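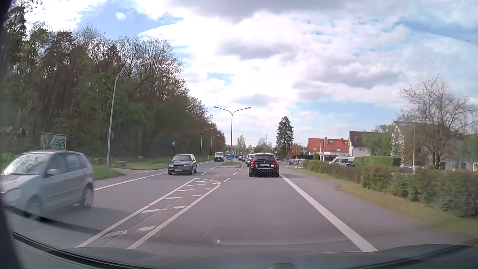
the hedge stretch, just before the island. this is what it looks like most mornings now

hedgerow_pat
Ok so who else drives the Tromenden road every day. Started this because my sister in law swears the old road thru the village is faster and I say no way. Main road is slower than it was but it moves. Mostly. Looking for actual times from actual people, not what the phone says.

Also the hatched bit in the middle. People keep drifting into it to peek around whoevers in front. Stop that. You get one car length and a heart attack from the van coming the other way.

mudflap77
Village road, every time. Two speed humps and a school and I'm still home first. Main road gets stuck behind anything slow and there you sit till Bokari.

hedgerow_pat
How slow are we talking tho. I tow sometimes and I never feel like I'm holding anybody up

mudflap77
lol you wouldn't

zinc_kettle
Not this again. It depends on the time. Before the Zutley shift lets out, main road. After, forget it, the whole lot of them come out at once and turn the same way. I've sat by that hedge long enough to know where the gaps are.

Pat you're right about the hatching. Whole thing is there so people turning across have somewhere to wait. Not a passing lane.

old_gravel
Depends what the lines are. Broken edge you can go in if its safe and you need to, solid edge you stay out. Look at the paint before you yell at people.

zinc_kettle
I know what the lines mean thanks. "need to" isn't "I'm bored behind a wagon"

old_gravel
Fair. Still, half the folks on here think any white paint means a fine.

hedgerow_pat
Can we get back to times please. I'll go first. Left the Boiko lot, went main road all the way, no stops for gas or anything. Slow to the island then fine once you're out in the fields. I'll do the village one tommorow and post it.

tansy_b
The country bit is nice anyway. I'd rather be out there with some sky than looking at parked cars and trash cans in the village. My kid throws up on the speed humps too so theres that

mudflap77
ok the kid gets a vote

tansy_b
My only gripe is further out, where it bends left and the lanes split up. First time I drove it I had no idea where I was supposed to be. Arrows everywhere. Solid line goes one way then swings back. I just followed the car in front and hoped he was going to Bokari too.

He was not

hedgerow_pat
Ha. Yes that bend. Everybody bunches up there, nobody wants to commit. Big arrows on the left side lanes, solid white line between you and them. Stay right of the line and follow it round.

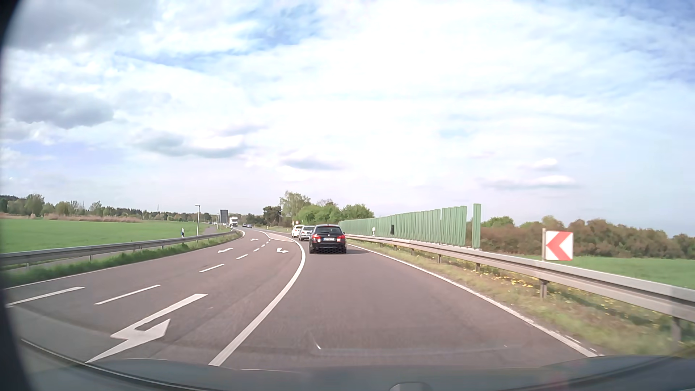
sixpence_lou
They should repaint the whole bend and put a proper sign up way earlier. I emailed the roads office in July and got an auto reply with a case number, 587 something. Nothing since. If you live out this way please send one too, takes two minutes.

old_gravel
More signs just means more stuff to read when you should be looking at brake lights. Leave it alone. Slow down, stay back.

sixpence_lou
Easy to say when you've driven it forever. What about people who haven't

old_gravel
They slow down. Like I said.

zinc_kettle
With Lou on this one. A sign about 200 yards back would do it. By the time you see the arrows you're on top of them, and if there's a truck coming the other way you're looking at the truck.

mudflap77
or take the village road. no arrows at all

tansy_b
MUDFLAP

hedgerow_pat
Did the village run. Got behind the garbage truck the whole way so I'm not counting it. Trying again next week when its not trash day.

mudflap77
convenient

hedgerow_pat
You want to sit in the passenger seat with a stopwatch? Bring your own coffee. Still need times from anybody coming in from the Zutley end, I've only got my own

sixpence_lou
I come in from there, will write mine down. Case number was 587 dash something if anyone wants to quote it, I'll dig out the rest when I'm home

This site uses cookies to keep you logged in. OK / Settings
Contact us | Copyright Tromenden Drivers Board | Back to top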